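Two-Arm Kit Evaluation, Utton Bench: Progress Report to the Guérin Fund
Aug 19, 2024 | By the Trestent evaluation bench
Last updated: same day, to correct the spending line

You asked for a report at the halfway mark. By the calendar we passed the halfway mark a little while ago, and by the work plan we are still approaching it, so we have split the difference and are writing now.

As a reminder, the grant pays for a review of the Flumlow kit: the grippers, the wrist brackets, the control software and a year of support, fitted to a pair of arms we already owned. Flumlow sells the kit to small workshops and teaching labs as a way to get two-handed tabletop work going without hiring anyone. Our job is to say whether that is true, and for whom. The arms themselves are not under review, although they have had opinions of their own.

Installation

The brochure allows one afternoon for installation. We took six working days. Two of those went to waiting for a replacement fastener and one went to reading the manual a second time, more slowly, after discovering that the drawings for the left and right wrists had been swapped. Flumlow has acknowledged this and says the next printing will be correct. We have penciled the fix into our copy and would advise any buyer to do the same.

The gripper cable still needs attention on each setup. It is supplied long enough to reach in any pose, and consequently has plenty left over in every other pose. Our current practice is to leave a loop behind the gripper and check it before the first run of the day. The manual recommends "tidy routing" and moves on to the warranty.

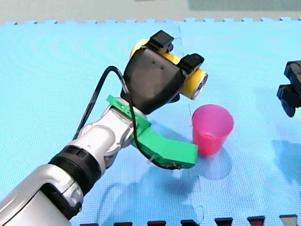

The brackets have been a pleasant surprise. We expected to be reprinting them by now and have not needed to. They come in one color, a green that can be found from across the building, and the file for printing your own is included in the price. We would like to see that mentioned somewhere before page forty.

What we have been running

The agreed test set is ordinary objects on a soft surface: cups, cans, a few boxes, and a sponge we have since withdrawn from the program. We lay foam tiles over the work area, mostly to protect the objects and partly to protect the floor's reputation with the landlord. The tiles slow things down slightly, as a light cup on foam will shift if you so much as brush it. We have kept them anyway. Customers have tables with some give in them, and a kit that only works on granite should be sold to people with granite.

The work plan calls for 3000 recorded runs by the end of the grant. So far we have 500 that meet the standard we set in January, split evenly at 250 with the left arm leading and 250 with the right. There are a good many more that do not meet the standard. We have kept those too, in a folder whose name we will change before the final report.

Most of the good runs are can-and-cup work, which is the exercise Flumlow features in its own sales material. One arm picks up a can, turns it on its side and brings it to a cup, while the other arm either waits or steadies the cup. Waiting is by far its stronger skill. Steadying works when the cup starts close to where the software expects it and becomes a matter of temperament otherwise. 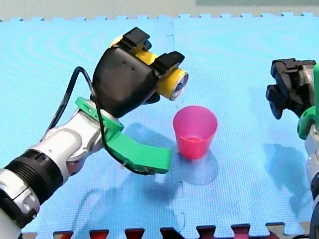 Can-and-cup exercise: left arm holding the yellow can sideways, pink cup upright on the mat, right gripper open.

Findings so far

Grip on cans is good. Once the fingers have closed squarely we rarely lose one, and the force setting has survived three software updates without being touched. This is the part of the kit we would recommend today with a clear conscience.

Positioning is fair. The gripper gets where it is told, but the bracket sticks out in front of the wrist and the planning software does not seem to know that it exists. An approach that looks clear on the screen can bring the green finger up against whatever is standing nearby. We have reported this. Support replied promptly with a link to the page we had quoted in our report.

Coordination between the two arms is poor and is where the remaining time will go. The current release treats them as strangers sharing a desk. A new release is promised, and we have been shown the notes for it, which are confident.

Support is courteous and quick. We have asked them to be slower if it would help.

Money

We have $800 left in the parts line, which should cover another set of finger pads and a spare cable. The equipment line is spent, as planned. An earlier copy of this report showed the pads under travel, and that is now fixed. The pads have not been anywhere.

Risks and requests

At the present rate we will not reach the full number of runs by the closing date. We can either relax the standard, which we would rather not do, or drop the box tasks and put those hours into cans and cups. We prefer the second course and ask for your agreement in writing. The boxes have taught us what they are going to teach us, chiefly that the gripper does not open wide enough for them, a figure that was on the data sheet all along.

We would also like permission to share the wrist drawing correction with other Flumlow buyers ahead of the final report. Flumlow has no objection.

Next steps: install the new release when it arrives, repeat fifty of the older runs for comparison, and test the steadying task with the cup started off its mark. The draft of the final report will follow the same headings as this one.

Related items
Flumlow kit: installation notes, with corrected wrist drawing
Work plan and run standard, Utton bench
Finger pad wear: first look
Why the sponge was withdrawn
Guérin Fund reporting template, short form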